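Chapter 4
Sorting and Classification in Early Childhood

Young children begin to group objects well before they can name the rule they are using. This chapter examines how that ability develops between the ages of 2 and 4, and how teachers can support it through ordinary play. It draws on classroom observations made in Burkmont by Lamai Saengthong and Cyprian Czarnecka. 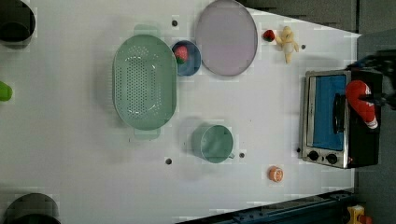 Classification depends on noticing one property and setting others aside - a demanding task for a young child. Kitchen toys are well suited to it. A child asked for "something green" may choose the colander, while a child asked for "food" must pass over it and find the strawberry in the blue bowl. Section 4.2 considers how children move between such rules.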